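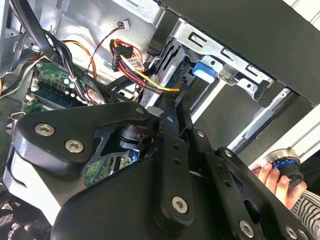
Page last changed: 6 June 2026

Drendavwood Credit Union – Supervisory Board
Minutes of the special meeting on the Humident loan

Present: Abrehet Seyoum (chair), four board members, the loan manager, outside counsel from Mikkelsen
Apologies: one

1. Minutes of the February meeting
Approved with one correction. Under item 5, "secured" should read "partly secured."

2. Humident loan
The loan manager reported that invoices pledged by Humident against its credit line were also pledged to a second lender, Riltus. The overlap covers 13 invoices. Humident's owners say this was a bookkeeping error. No payment has been received on the line since February.

Counsel advised that a civil claim can be filed now and does not depend on any criminal complaint. A complaint would go to the county prosecutor with copies of the pledge forms.

Agreed: to freeze the undrawn part of the line and send a demand letter. Agreed, 4 votes to 1, to file a complaint if there is no reply to the letter.

3. Invoice checks
Members discussed calling customers directly before accepting invoices as security. The loan manager said staff time is short – two people handle all business lending. Deferred.

4. Legal costs
Counsel's filing fee of $300 approved.

5. Other business
Members were reminded not to discuss item 2 outside the board.

Next meeting: to be set by the chair once a reply from Humident is received or the deadline passes.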